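居室表面养护 第3讲 讲义
白色台面与红色污迹:哪些说法可以信,哪些先放一放
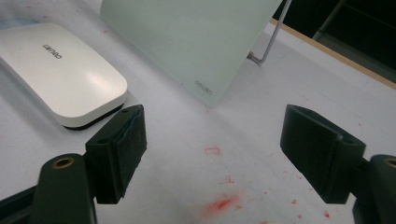
图1 白色桌面上的红色污迹与散点,左上为一件白色圆角器物

Dalport 家居维护课程,修订于2019年9月27日。课前请读完第一节,清洁剂标签自带。

一、先看,不要先擦

红色污迹是学员问得最多的一类,也是错误答案最多的一类。随便搜一下,能找到十几种“万能去红法”,牙膏、小苏打、白醋、风油精、卸妆水,各有各的忠实拥护者。这些文章有一个共同的毛病:通篇不问污迹是什么,台面又是什么。连这两件事都没弄清楚就报出配方,我认为没有参考价值。

图1的桌面上,红色的样子并不一致。中间有一小块近似长方形的,靠近处有一片较大的,边缘发虚,另外还有许多细小的红点散在各处。大的那片看上去像干了的颜料或墨水。请注意“看上去像”这几个字。看一眼照片就断定是丙烯、是印泥、是番茄酱的,本课一律不给分。颜色只能缩小范围,定不了性。红色颜料、红色墨水、含胭脂虫红的食品、口红、某些蜡笔,干了以后隔着一段距离看都差不多。

形状能告诉我们的也比一般人以为的少。边缘清楚的色块,可能是蹭上去的,可能是什么东西压过以后留下的,也可能是擦到一半停了手。边缘模糊的,可能是液体摊开所致,也可能是有人用湿布抹过一遍。小点可以是溅的,也可以是粉末或碎屑。上一届有学员在作业里写“由红点的分布可知液体从右侧溅入”,写得像刑侦报告,依据一条都没有。

所以第一步只做记录:位置、大小、边缘、光泽,用手电从侧面打光,看它是高出台面,与台面齐平,还是已经进到表层里面。侧光比任何清洁剂都便宜,做的人却很少。

二、白色台面是什么材料

“白桌子”三个字在采购单上可以指很多东西:三聚氰胺贴面、喷漆中密度板、粉末喷涂金属、实心的人造石、烤漆玻璃,还有贴膜。从正上方看几乎一个样。照片判断不了材料,本讲义也不替图1的桌面下结论。

现场判断有几个办法,可靠程度不同。

看边。贴面板的侧边通常另有封边条,转角处能看到接缝。玻璃的侧边常常发绿。这一条比较可靠,前提是侧边没有被包起来。

摸温度。玻璃和石材摸着凉,板材没有那么凉。教材里爱写这一条,我保留意见。空调房里放了一夜的桌子,大家摸完意见往往不统一。

敲。有经验的人能听出空心板和实心板的差别,没有经验的人什么都能听出来。考核时不接受单凭敲击得出的结论。

查说明书。最笨,也最有效。Manolakis 的桌子在背面贴有材料标签,多数人从来没有翻过来看。搬家时倒是看见了,顺手撕掉。

材料的重要性在于表层有没有孔。致密的表面,颜色多半停留在上面,处理得当可以去掉。涂层磨损、有划痕或者有微孔的表面,色素进去以后就很难出来。很多“强力去渍”的成功案例,事后用侧光一看,是把表层连同颜色一起磨掉了。当事人很满意,半年以后那一块开始吸灰发黄,又来问怎么去黄。

三、几种流行方法的核对

白醋加小苏打。两者混在一起会冒泡,看着很有力量。冒的是二氧化碳,剩下的主要是醋酸钠的水溶液,对红色颜料没有什么特别的本事。单用小苏打有轻微研磨作用,单用白醋可以对付水垢。混在一起用,图的是热闹。

牙膏。里面有研磨剂,所以有时有效,所以也会伤光面。每支牙膏的研磨剂种类和粗细都不同,别人家的经验搬不过来。

三聚氰胺海绵,俗称魔术擦。网上流传它“相当于3000目砂纸”,也有写2000目的。两个数字都被反复转抄,我追了一阵,没有找到像样的测试出处。砂纸的目数说的是磨粒粗细,海绵没有磨粒,这个换算本身就可疑。可以确定的是它靠机械摩擦起作用,亮面台面用过以后可能发乌。要用就轻,先在隐蔽处试。

酒精。对不少墨水和记号笔有效,这一点争议不大。对干透的丙烯效果不稳定,能软化一部分,需要时间和耐心。喷漆面和某些塑料会被它咬花。另外,酒精易燃,通风和远离明火是硬性要求,课上有人嫌我啰嗦,我照旧要讲。

含氯漂白剂。能让许多有机色素褪色,对无机颜料大多无能为力。红色氧化铁就不吃这一套。漂白剂绝对不可以与醋等酸性物质混合,会放出有毒的氯气。也不要与含氨的清洁剂混用。本课实操不使用漂白剂。

老方子。大约1940年的家政手册里就有用面包心、生土豆片擦污渍的办法,如今换个标题又流行起来,叫“奶奶的智慧”。年代久远不构成证据。面包心能粘走一些浮灰和粉屑,这我承认,对已经干结的颜色就别指望了。

专用清洁剂。Vastelow 的瓶身上印着“适用于一切硬质表面”,背面小字又列出若干不适用的表面。以小字为准。凡是正面写“一切”的产品,都请翻过来读。

四、本课采用的步骤

不敢说这套步骤最好,它的好处在于每走一步都可以停下来,损失有限。

先清走台面上能移动的东西。图1左上那样的白色器物,底下有一层薄薄的黑色底座,顶面光滑,像充电板或者扁平的小音箱,究竟是哪一种,看外形说不准。遇到这类物件,统一按电器对待:若有连线,断电后再拔,移到别的桌子上,用拧得很干的布单独擦。不得在旁边喷洒任何液体。清洁剂先喷在布上,这一条适用于全部课堂操作。

移开以后看一眼它原来压住的地方。底座边沿常常藏着一圈灰,有时也藏着颜色。

干处理。用软毛刷把松散的碎屑刷进簸箕,或者用吸尘器的软刷头吸走。红色细点先按粉屑处理,吸不走的再按附着物处理。一上来就用湿布抹,假如那些点遇水会化,就等于给整张桌子上色。

棉签试验。选一个最小的点,棉签蘸清水,按住片刻,看棉签上有没有颜色。没有,换一支蘸稀释的中性洗洁精。还是没有,再换一支蘸酒精,并且先在桌面不显眼处试过酒精对台面本身的影响。每换一种都用清水擦净、擦干。棉签贴在记录纸上,旁边注明用了什么。哪一支带下了颜色,哪一种就值得继续。

小面积处理。从外缘向里擦,布面勤换。大片而边缘发虚的污迹最容易越擦越大,一块布用到底是主要原因。

凸起的干结物可以用塑料刮片,与台面保持很小的角度。金属刮刀、剃须刀片禁止使用,不管谁家的视频里用得多漂亮。

干燥后复查。湿的白色台面会骗人,浅淡的红色在水膜底下不容易看出来,等它干透,换个方向打光再看。结果记入表中,“基本去除”一类的词请不要写,写清楚还剩哪里。

五、什么时候该住手

这一节教材里没有,是我加的。

棉签上出现白色粉末,说明表层在掉,立即停。擦拭处的反光与周围不一样了,停。各种溶剂都试过,棉签始终干净,也停,这时候颜色多半已经不在表面,再用力只会多出一块磨痕。一张工作台上留几点红,不影响写字,也不影响裁纸。很多台面的寿命是被清洁缩短的,使用造成的损耗反而有限。

垫一张可以更换的桌垫,比事后研究去污便宜得多。卖清洁剂的不爱说这句话。不过桌垫也别迷信,液体会从边上渗进去,捂在下面,发现的时候更难收拾。用桌垫就得定期掀开。

六、课堂讨论与作业

讨论用材料:Clover 工坊的公共工作台守则,其中一条写着“发现污迹应立即用力擦净”。请指出“立即”和“用力”各有什么问题。我的看法是前一个词对新鲜的液体成立,对干透的东西没有意义,后一个词在任何情况下都不应该写进守则。不同意的可以写反对意见,要有依据。

作业一:找一处家里或办公室的浅色硬质台面,拍正光、侧光照片各一张,写出你能确定的和不能确定的,两栏分开。不能确定的那一栏是空白的,退回重写。

作业二:选一条网上的去污建议,追查它最早的出处。追不到也可以交,写明追到哪里断的。往届交上来的,断在某个没有署名的转载页上的占了多数。

作业三:按第四节做一次棉签试验,连同贴好棉签的记录纸一起上交。失败的记录同样计分。没有污迹可试的,用洗得掉的水彩在旧瓷盘上自己做一块,不要拿宿舍的书桌冒险,学校要赔,你也要赔。

11月的那次课改为实操,自带软布、棉签、塑料刮片和手套。溶剂由课上统一提供,自带的瓶子请留在门外。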